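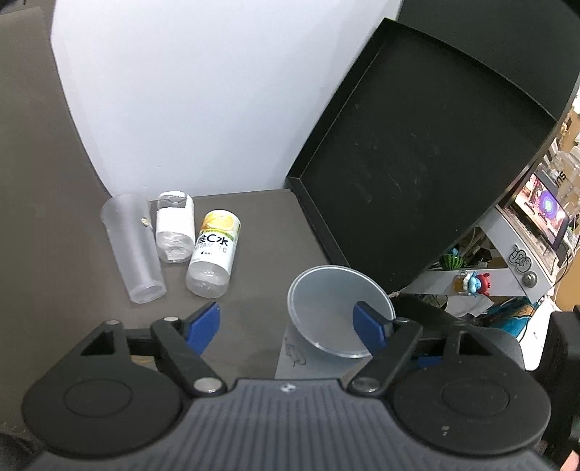

Section 3: Setting Up Your Vollura Countertop Ice Maker

Read this section before you plug anything in. We know you have already plugged it in. Unplug it and start at step 1.

You will need a clear stretch of counter or tabletop, a plastic bowl, a soft cloth, white vinegar, and drinking water. You will also need the parts bag, which is taped to the inside of the lid and is the same color as the lid.

3.1 Choosing a spot

1. Pick a surface that is flat, dry, and able to hold the machine when full. Card tables are not in this group, whatever their owners say.

2. Leave a hand's width of open air behind the rear vent and on the side with the Vollura badge. The other side can go against a wall.

3. Keep the machine away from ovens, radiators, and sunny windows. It will go on trying to make ice next to an oven, and you will pay for its optimism on the electric bill.

4. Let the machine stand upright with the power off for 23 hours. If the box arrived on its side, or upside down with the "this way up" arrow pointing at the floor, start the wait from the moment you turned it the right way.

Note: Ishbel Gunn, who wrote the first edition of this guide at our Nondcombe workshop, put the wait at "overnight." Readers turned out to have very different ideas of a night. Please use the figure in step 4.

CAUTION: Do not use an extension cord. Do not use the cord as a handle, either.

3.2 Unpacking the inside

5. Open the lid and take out the foam block, the two strips of blue tape, and the desiccant packet. The packet is the one marked DO NOT EAT.

6. Lift out the ice basket and the scoop. The basket has a tab on its left side that must face the front when it goes back. It will fit the other way around, and the lid will even close, but the full-basket sensor will decide that the basket is permanently full and you will get no ice.

7. Check that the drain plug under the front edge is screwed in tight. It left the factory tight. It has since traveled in a truck.

3.3 The first rinse

The rinse clears out dust and the faint smell of new plastic. Do not skip it.

8. Mix one part white vinegar with four parts water in the bowl. Measure by the cup; precision is welcome but will not be rewarded.

9. Wipe the tank, the basket, and the underside of the lid with the cloth and the mixture. Leave the metal freezing prongs alone for now.

10. Pour the rest of the mixture into the tank, staying under the MAX line. Close the lid.

11. Plug in the machine. Hold the CLEAN button for three seconds, until the light blinks green. The pump will run, stop, and run again. During the pauses the machine makes a sound like someone clearing their throat in the next room. This is normal.

12. When the light goes steady, unplug the machine and set it with its front edge at the edge of the sink. Put the bowl under the drain, unscrew the plug, and let the tank empty. If the bowl gets close to full, screw the plug back in, tip out the bowl, and carry on.

13. Repeat steps 10 to 12 with plain water, twice.

CAUTION: Never use bleach, dish soap, or lemon-scented anything in the tank. The soap will come back to you later, in a drink.

3.4 Fitting the filter

Your machine ships with a Mindham filter cartridge. The Tsuchiya cartridge sold for our older models looks the same, costs a little more, and does not fit. We have asked both suppliers to use different colors and they have both chosen white.

14. Soak the cartridge in a cup of cold water for 7 minutes. It should sink on its own. If it floats, hold it under until the bubbles stop.

15. Push it into the round socket at the back of the tank and turn it clockwise until it clicks. A second click means you have gone too far. Turn it back and listen harder.

16. Press and hold FILTER until the display shows 3,000. That is the number of freezing cycles before the cartridge needs to be changed, and it counts down from here. At 1,000 the light turns amber. You may ignore amber for quite a while, and most people do. You may not ignore red, as the machine stops.

3.5 The first batch

17. Fill the tank with cold drinking water to the MAX line. Warm water works too, slowly and with some grumbling from the compressor.

18. Press SIZE to choose small or large. Press POWER.

19. Throw away the first two baskets of ice. They are for rinsing the prongs, and they will taste like it. The pieces will also be thin and oddly shaped, and will look a good deal less impressive than the ones on the box.

20. From the third basket on, the ice is yours.

Note: Ice left in the basket melts back into the tank and gets frozen again. The basket is insulated but it is not a freezer. If you want ice for a party in August, bag it and put it in a real freezer the day before, and label the bag, or somebody will use it on a sprained ankle.

Note: If the display shows E2, the tank is low on water. If it shows E2 and the tank is full, turn the machine off, lift the small float at the bottom of the tank with a finger, and let it drop. For every other code, see Section 7.

Guide revised October 11, 2026. Keep it somewhere dry.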